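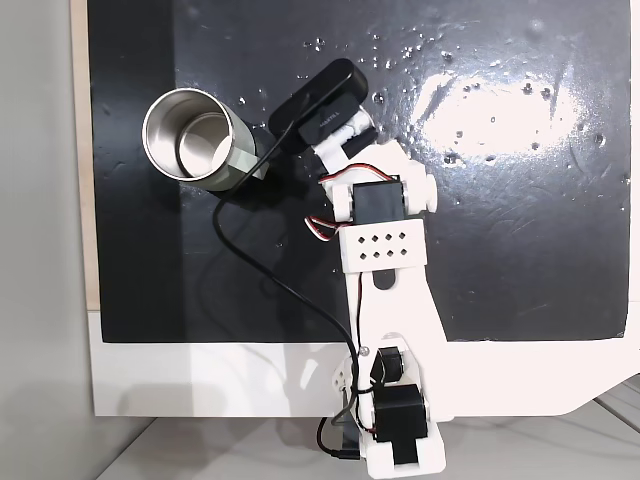 Speaker notes: Contrast and glare in shared kitchens
Galtden Building Access Forum, 2021-10-04

Slide 1. Title
Leave this up while people find seats. Mention that the slides will be posted with the notes. Questions at the end, except on units, which can be asked at any time.

Slide 2. Scope
The talk covers fixed surfaces in kitchens used by people with low vision: bench, sink, stovetop, splashback, floor. It does not cover signs, appliance displays or stair edges. The work was done in 23 shared kitchens at the Skadcombe and Ferri housing sites. All were built to the same plan and fitted out by different contractors, so the layouts match and the finishes do not.

Slide 3. Terms
Define these slowly.
Light reflectance value: the share of visible light a surface sends back. Black is near the bottom of the scale, white near the top.
Luminance contrast: the difference between two neighbouring surfaces, worked out from their reflectance values. Hue plays no part in it. A mid red and a mid green can look very different to most of the room and give almost no contrast on the meter.
Gloss: how much of the reflected light leaves in one direction. A gloss surface can have a low reflectance value and still show a bright patch when a lamp is overhead.

Slide 4. Method
We took 1,226 readings between the start and end of July. Blinds were down and the fixed lights on. Each pair of surfaces was read three times and the middle value kept. Light level at the bench was set to 200 lux where the fittings allowed it. Where they did not, the reading is marked in the tables and left out of the charts.
If asked: the meter was the Trirnov handheld unit, checked against its white tile before each kitchen.

Slide 5. Bench against bench edge
Most front edges are finished in the same material as the top. The median contrast between top and edge was too low to plot at this scale. Residents find the edge by hand. A darker edge strip is cheap at fit-out and awkward to add later, as the glue line has to survive steam and wiping.

Slide 6. Bench against objects
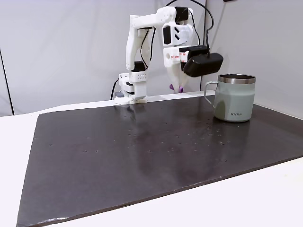

Objects on a bench are harder to specify for than the bench itself, because residents bring their own. White plates on a white bench lose their rims, and a black pan on a dark stone top loses its handle. The usual advice is to fit a mid-tone bench, but in our readings a mid-tone did poorly with both light and dark items. A better result came from keeping the top light and putting a dark work area on it, the way the large dark board covers most of the white tabletop on this slide. The boundary of the board can be found at a glance, and anything pale on it separates well. The reverse arrangement works too, provided the board is matt.

Slide 7. Glare
Contrast figures assume diffuse light. Under a bare downlight, a polished dark top returned a patch brighter than the splashback behind it, and items placed inside the patch were seen in silhouette. Water makes this worse. Moving the lamp forward of the user's head reduced the patch. So did a diffuser, with some loss of light at the bench.
Allow time here. This slide drew the most questions at the Ferri briefing.

Slide 8. Floor and cupboards
Floor against kickboard averaged 32 per cent, the best of any pair. Cupboard handles against doors were poor wherever brushed metal was used on grey. Swapping the handles is the lowest-cost change in the whole study.

Slide 9. Limits
Artificial light only. No readings in daylight. Surfaces were clean at the time of reading, and worn tops may behave differently. Residents' comments were collected but have not been coded.

Slide 10. Data
Tables by kitchen, with the marked readings in a separate file. Request copies through the Galtden office.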